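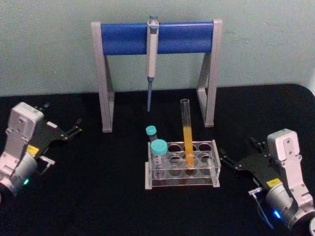 Figure 2. Bench stand with single-channel pipette. Grey frame, blue crossbar.

3. Sampling and handling of the well water

3.1 Sites

Samples came from shallow wells in and near Drendevholm, all of them dug wells with stone or brick lining, none deeper than the local clay. The Bustamante farm wells (the older group, on the slope) were kept apart from the village wells in every table, as the soil above them is limed most years and the hardness figures would otherwise swamp everything else. Lalten, the hamlet to the north, was added in February after the first round when it became clear that the village alone gave too narrow a spread of nitrate values.

In total 1,126 samples were kept for analysis. Samples with a broken cap, a missing label or visible silt after standing overnight were thrown out and are not in that total. Wells in daily use and wells used only for gardens are both included; we return to the difference in Section 4.

3.2 Collection

Bottles: 300 ml, plastic, rinsed three times with water from the same well before filling. Filled to the neck, no air gap. Drawn before 9 am where the household allowed it, otherwise noted as late. Late samples make up a small part of the Lalten set and almost none of the others.

Where there was a hand pump we pumped until the water ran clear, then went on for a further 200 strokes. This is more than most earlier work asks for and it was not popular. It did matter though – in the trial round, water taken straight after clearing gave iron readings well above those taken later, and the gap was widest at the pumps that stood idle over winter. Open wells were sampled by bucket, lowered slowly, one metre under the surface.

Bottles went into a cool box and reached the field lab the same day. Those for nitrate were tested on arrival. Those for hardness and chloride could wait until the next morning, kept in the dark.

3.3 Field lab methods

Nitrate was measured with the Gindico colour kit, read by eye against the card supplied and then again with the small meter. Where the two readings disagreed by more than one step on the card the sample was run again from the same bottle. If they still disagreed we used the meter value and marked the row. The marked rows are spread over all three areas and leaving them out does not change the order of the areas, though it does narrow the range for the village.

Hardness by titration, with 100 ml of sample per run, two runs per bottle, mean taken. Chloride likewise. Small volumes were taken by pipette (Figure 2), a fresh tip for each bottle. Blanks of bottled water were put through at the start and end of each session. One session in the second round had a high closing blank for chloride and the whole session was repeated.

Iron was the weak point. The strip test is coarse at the low end and most village wells sit right there, so the iron results are given as low, middle or high only and no averages are worked out from them. Readers wanting proper iron values should look elsewhere.

3.4 Records from households

Each household was asked the same short set of questions: depth of the well if known, year of last cleaning, distance to the nearest animal shed or septic tank, whether the water was drunk. Answers on depth were poor. Several households gave a figure that the measuring line showed to be wrong by metres, so only measured depths are used. Distance to sheds was paced out by us. Cleaning dates are as told, not checked, and should be read with that in mind.

Rainfall for the week before each visit was taken from the gauge at the Drendevholm school. There is no gauge at Lalten. The same figure was used for both, which is a fair guess in steady rain and a bad one in showers.

3.5 Limits of the data

The wells were not picked at random. We went where the owner said yes, and owners who already worried about their water were proably more willing. This would push nitrate upwards in the sample compared with all wells in the area. We can't say by how much.

Two rounds is also thin. A wet spring sits between them, and the rise in nitrate on the slope could be the season, the rain or the spreading of slurry on the upper fields, which began earlier then usual that year. A third round was planned for the autumn and dropped when the road to the upper farms was closed. The Bustamante wells are therefore left out of the seasonal comparison in Section 4.2 and appear only in the comparison by depth.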